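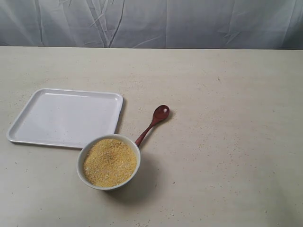 FLERNON, May 2019

The Flernon school district will stop cooking lunch in its own kitchens in August and start buying it from Fröhlich, a catering company that makes its meals in Drandau, 60 miles away. Parents will order through an app called Levo. The district says the food will be better, the lines will be shorter and the budget will come out ahead.

It may be right. But after reading the 26-page report that the school board voted on last week, it's hard to see how anyone could be sure.

The report is mostly about the old kitchens. It spends nine pages on them, with a list of every oven, sink and walk-in cooler in the district and a note on the condition of each. The ovens at the middle school are past their expected life. One of the coolers has been repaired so many times that the company that made it no longer carries parts. Anybody who has eaten in that building will believe all of it.

What the report doesn't have is a price for fixing those things. There is one line, near the back, saying that replacement costs "would be significant." A board member asked at the meeting what significant meant. The district's business office answered that it had not asked for quotes, as the direction of the project was already clear by then. The vote was held 20 minutes later and passed with one member against.

That leaves the main claim, that buying lunch is cheaper than cooking it, resting on half a comparison. We know what Fröhlich will charge in the first year. We know what the district spends on lunch now. We don't know what it would spend with working ovens, and some of what it spends now goes to service calls on the broken ones.

**The price after the first year**

The contract runs for three years. The price per meal is fixed for the first of them. After that it can go up once a year, by an amount tied to food costs, fuel and "other operating factors." The contract doesn't say what the other factors are or who decides when they apply. It doesn't set a ceiling, either.

A spokesperson for the district said the language was standard for contracts of this type and that the two sides had a good working relationship. The spokesperson could not point to another district with the same wording. Fröhlich said in a short written reply that it doesn't comment on the terms of its agreements, and that it looks forward to serving the families of Flernon.

If the price does jump, the district's choices will be thin. The plan calls for the cooking equipment at all four schools to be taken out over the summer and sold or scrapped. The rooms will become serving areas, where meals arrive chilled and are warmed before lunch. Going back would mean buying everything again, at whatever it costs by then. The report calls this step "freeing up valuable space." It doesn't say what for. At the elementary school on the east side, the principal's office has been told the extra room will be used for storage.

**What parents were asked**

The district has leaned heavily on a survey that went out over the winter. It got 242 replies, and the summary says that "a strong majority of families support a move to fresher, more varied meals."

No doubt they do. The question was whether parents would like their child to have fresher and more varied meals. It didn't mention Fröhlich or Drandau. It didn't mention that the food would be made the day before and trucked in, or that the kitchens would close. There was a box for comments at the end of the form, and the report says comments were "reviewed," but none of them are printed. We asked for them two weeks ago and were told the request is being processed.

The survey was sent by email only. The district's own figures show that a good share of the families who get free or reduced-price lunch haven't given the schools an email address. Those are the children who eat the school lunch most days of the year. The families whose kids bring a sandwich from home may well have answered in larger numbers than the ones the change affects most, and the report makes no attempt to find out.

**The app**

Under the new system, lunch has to be ordered on Levo by the evening before. A child without an order will get what the plan calls a "standard alternative." At the meeting this was described as a cold meal. Nothing in the contract says what's in it, and it costs the district the same as a hot one.

Levo charges the district $300 a month for each school. That fee isn't in the cost-per-meal figure that was shown on the slide at the meeting. It's in a table on page 22, under technology. In a big district it would disappear into the total. Flernon isn't a big district, and four schools paying every month of the year, summer included, is real money for a lunch program that has had to fight for a second dishwasher.

For parents without a smartphone, there's supposed to be a website. It isn't running yet. For parents without internet at home, the plan says orders can be placed "through the school office during regular hours." The school offices haven't been given extra staff or extra hours to do it. An office worker at one of the schools, who asked not to be identified, said the first she had heard of it was from a parent who called to ask how it would work.

Then there's the question of what the app keeps. It will know what each child eats, what allergies they have, and whether the family pays full price. Levo's privacy notice says this information may be shared with "trusted partners to improve the service." The district says its own agreement with the company is stricter. It hasn't made that agreement public, and says it will do so once it has been signed.

**The savings on waste**

Fröhlich and the district both say that ordering ahead will cut down on food thrown away. This is the strongest part of the case, and it's the part with the most sense behind it. A kitchen that knows how many lunches to make should have fewer left over.

Even so, the number in the report comes from Fröhlich. It's the company's own average across its customers, and it covers food left over in the kitchen. It doesn't cover food left over by the kids. Anyone who has stood next to the trash can in a school cafeteria knows where most of the waste is, and whether it shrinks depends on whether children like what they get. There was a tasting in March. It was held at the district office, for staff and board members. No students were invited, though the district says a tasting for students is planned once school starts again, by which time the contract will be in force.

Nor does the waste figure count the packaging. The meals come in sealed single-serve containers with a film lid. The report says they're recyclable. The county's recycling center doesn't accept containers with food on them, and the new serving areas won't have the sinks to rinse them out.

**The people who cook**

The kitchen staff have been told there will be a place for everyone who wants one. Most of those places are in serving and warming, and the shifts are shorter. Shorter shifts matter here for more than the paycheck, as workers below a certain number of hours lose their health coverage under the district's rules. The report says staff costs will fall "through natural adjustment." When we asked how many workers would drop below the line, the business office said the schedules hadn't been finished.

If the schedules haven't been finished, it's fair to wonder how the savings from them were worked out.

Two of the cooks we spoke to said they weren't against a change. Both have asked for new equipment for years. One said she would have been happy to try ordering ahead in the kitchens as they are, with a paper form if need be, to see what it did to the leftovers. She said she raised the idea with a supervisor in the fall and didn't hear back. It doesn't appear in the report, where the only two options laid out are the Fröhlich contract and "no action."

**What happens next**

The equipment is due to come out as soon as classes end. The board has asked for a progress report at the end of the first semester, and the district has agreed to give one, though it hasn't said what will be measured. The motion that passed doesn't name a figure for cost, for the number of lunches served or for anything else that would tell the board the switch had failed.

The member who voted against it asked for one, and also asked that a single kitchen be left in place for the first year. The district replied that keeping one kitchen would reduce the savings. By how much, it couldn't say.

The full report is available at the district office and can be read there during business hours. It hasn't been posted online. The contract itself can be requested in writing, at a charge for copying. Signed paperwork is expected back from Fröhlich before the end of the school year, and parents will get instructions for setting up their Levo accounts by email.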